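Search reviews
Search

Wednesday, by the equipment desk

Review: Lusetti two-finger gripper kit, textile pads

We bought one Lusetti kit for the cloth-handling cell at Clirndale, against a July budget line of 2000 for end tooling. The kit cost 406, with spare pads at 113 a pair. The Prallberg unit we priced alongside it was cheaper to buy, but its pads are bonded and the whole finger has to be replaced.

Mounting took one morning. The wrist camera bracket is extra and should be on the first order, as it ships separately and ours arrived eight days after the fingers.

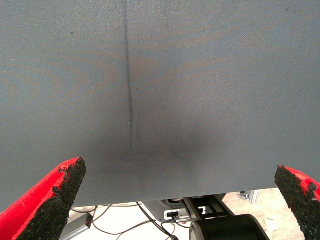

Wrist camera view: red fingers with coarse black pads, blue-grey twill between them.

Grip on twill is good at low force. Fine weaves give moiré on the camera, so allow for a better sensor or some filtering time if you plan to find hems by vision. Pad edges are rough as supplied – check them before running anything delicate.

For planning, I would budget two pairs of pads per gripper for the first year and keep one complete finger on the shelf. The manual is thin on force settings. Hồ, the distributor, sent a fuller table on request.

Rating: 8 out of 10. A second kit is in next year's plan.

Contact | Copyright | Back to top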